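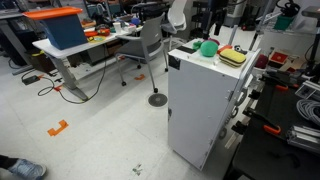 The Vostarmont seven-inch is back from the plant, 300 copies on black, and mail orders go out from July 30, 2000. Sleeves are plain white like the cabinet, with a sticker the bright green of the ball on top of it. Miranda has 40 for the shop.

Montserrat Robles wrote:
> Is the Utaton split still coming in October?
> And will Mosura play the launch?

Yes to the split. Mosura haven't answered - I'll post when they do.
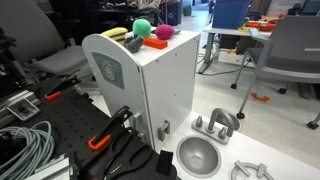 Green ball again, up on the white cabinet.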